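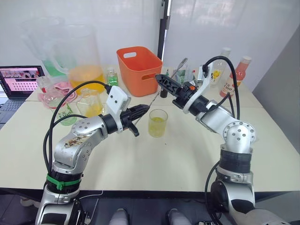

Speaker notes: Serving juice from a shared table
Duronmont open day, 5th April

Slide 1. Scope
Cold drinks only. Nothing carbonated, nothing heated. The notes cover layout, transfer between vessels, and pouring into the guest's glass. Pricing was handled in the Kahraman session and is left out.

Slide 2. Layout
Pitcher to one side, glass in the center, utensils and small bottles toward the back. The center stays open for pouring. Put a stirring rod on the table even if the recipe doesn't call for one. Pulp settles, and guests notice a pale top layer.
Pause here. Ask who has a table narrower than their reach.

Slide 3. Cup to bottle
Tilt the cup over the mouth of the bottle and keep the stream thin. A thick stream seals the neck, trapped air pushes back, and juice runs down the outside. If the neck gulps, stop and let it clear before going on.

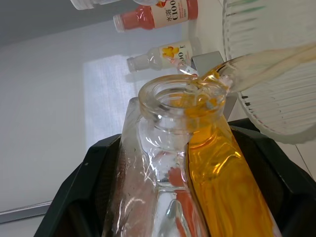 A film always stays behind on the wall of the cup. At the Zesside counter we logged 1,121 transfers in July and wrote off 179 for spills on the outside of the bottle. Most of those were at the start of the pour. Hold the number back until someone asks about funnels. Funnels help, but they need rinsing between flavors.

Slide 4. Bottle to glass
Glass upright on the table, bottle brought to it. Bring the mouth over the rim before the liquid reaches the neck. With a square bottle, keep a flat side down. The level is easier to read and the grip doesn't roll.

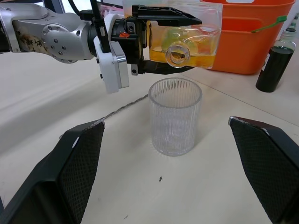
Stop early. Leave a finger's width below the rim, more if the glass will be stirred. Return the bottle to upright in one movement; a slow return drips.

Slide 5. Cleanup
Wipe the tabletop after every 9 glasses. Sugar dries tacky, and glasses start to drag. Rinse the ribbed ones by hand.
Skip this slide if running over.

Questions. Likely one: does bottle shape matter? Less than neck width.

Duronmont Beverage Service Notes | Contact: Zuradbridge office, ext. 1,959 | Copyright, all rights reserved | Back to top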